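The Big Squash: Putting Winter Away in One Afternoon

April, and the comforters have to go.
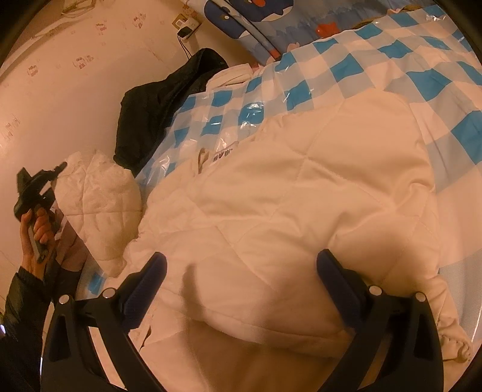
Bence Erdős has done this every spring for 17 years, first in his mother's hall closet, now in a one-bedroom over the Mokoena bakery. White quilted comforter, diamond stitching, big as a cloud. One shelf to put it on. So, vacuum bags. The clear kind, with blue and white checks.

His method, more or less as he gave it to me between phone calls:

Lay the bag flat on the bed first. Comforter on top. Fold in from the sides, then slide the whole thing in, dont stuff it. Corners are where the air hides.

Dry means dry. He gives his 60 minutes in the dryer on low, then leaves it over a door overnight. Any damp in there and you will smell it in October.

Leave the care tag facing up. Saves digging for washing instructions later.

Wipe the zipper track before you close it. One thread and the seal goes, and by morning you've got a pillow the size of a sheep. Run your fingers along it twice.

Down is another story. Bence stops the vacuum early, while theres still some give, and opens the bag after 4 months to let the feathers breathe. Polyester fill can take a harder squeeze.

And label the bag! Masking tape, fat marker. He skipped it last year and opened three before he found the guest quilt.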